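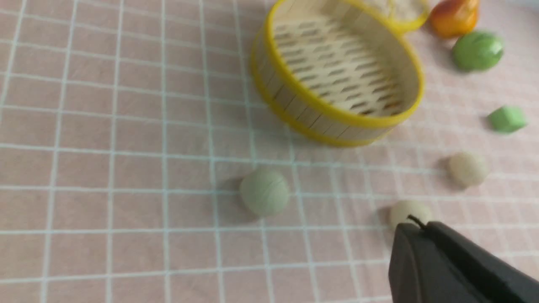

Figure 1. Round steamer basket on a pink tablecloth with a white grid.

Face Cleanser Project: Final Report
2024-01-20

1. Purpose
Our group compared two face cleansers sold in drugstores, Skinia gel and Gultent cream wash. We wanted to know which one changes the pH of skin less, and whether people can tell them apart by smell and feel.

2. Background
Healthy skin is slightly acidic. Bar soap is alkaline and can leave skin feeling tight. Most liquid cleansers use milder surfactants, but the label rarely gives a pH. Both products we picked list glycerin near the top. Only the Gultent wash lists fragrance.

3. Method
We mixed 2 grams of each cleanser with distilled water and took readings with a Kwon pocket meter. The meter was rinsed between readings and checked against buffer solution at the start of each session.

For the skin test, classmates washed one forearm with each product and patted it dry. We took a surface reading before washing and again after 90 minutes. They then filled out a short form on smell, foam and feel. Anyone with a known fragrance allergy was left out.

4. Results
The Skinia gel was the more acidic of the two in solution. On skin the gap was smaller, and by the second reading most forearms were close to where they started. The Gultent wash was liked more for its smell. Several people wrote that it left a film. Foam scores were nearly the same.

5. Problems
The meter drifted during the second session and we had to repeat those readings. We also could not hide the smell, so the form was not a blind test. The room at Rekirness Hall was colder than we planned, which may have affected how dry people's skin felt.

6. Next steps
In March we plan to repeat the skin test with an unscented wash added. The meter needs a new probe before then.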